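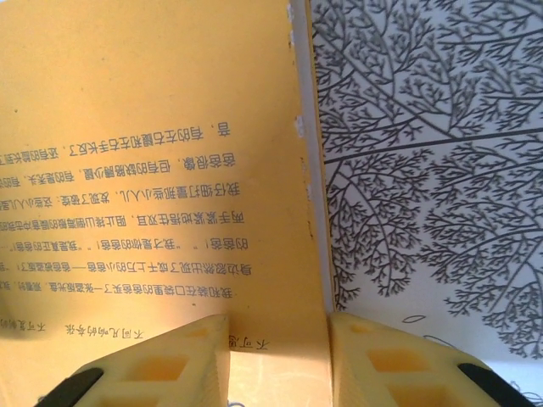
Under the Residential Lending Rules of the Municipal Library of Prindbridge, a book may be kept for 90 days, after which the borrower must return it or apply in writing for a single extension. Item 618 was kept for much longer. It was a children's book in Chinese, with a yellow page of text facing a white page on which a gray tree had been printed, and it had been issued to a household in the Trukent district whose members could not read it. The Office of Returns opened a file in July.

The first notice was sent to the household and received no answer. The second was answered by a child, in pencil, on the back of the notice itself. The child stated that the book could not be returned at present, as it was still being read. The Office replied that the register showed no reader of Chinese at the address. The child answered that this was correct, and that the reading was being done by looking.

The Office had no form for this. It referred the matter to the Translation Desk, which held a second copy and supplied a summary of the disputed pages. A father is small enough to be carried in a pocket. Without warning there are thousands of small fathers, and they cry out that each of them is the real one. The child in the story covers both ears against the noise, and then studies the little men closely and finds that they are not all alike. Some of them are bald.

The summary was forwarded to the household as a courtesy. Three weeks passed. The reply, when it came, ran to 4 sheets and was addressed to the Translation Desk by name. The child wrote that the summary was mostly in agreement with the reading already made, except in the matter of the tree. The summary did not mention the tree. In the child's view the tree was where the fathers went at night, and this was the reason it had been drawn with so many lines.

The Desk consulted its own copy and found that it could neither confirm nor exclude this. A senior clerk entered the word "Noted" in the margin of the file and later crossed it out and wrote "Agreed."

There remained the question of the father at the Trukent address. The register listed him as employed on the Cemov ferry and absent from the household for the greater part of each year. The Office did not inquire further, the point being outside its powers. It did observe that the loan had been made in the same week as his most recent departure, and that the child had asked, in a line added below the signature, whether the period of a loan could be measured in ferries.

The Office considered the request under Article 3, which permits "any reasonable measure of time." The extension was granted. The book is due on the return of the boat.

Last updated: July

Search the collection
Enter title or keyword
Go

Comments (3)

Ban_reader: The crossed-out "Noted" was my favorite part. I worked in a records office for years and we had a clerk exactly like that.

lowtide: Is there going to be another one about the Office of Returns? I would like to know if the ferry came in.

Paperweight: My daughter did this with a Danish cookbook. We still have it.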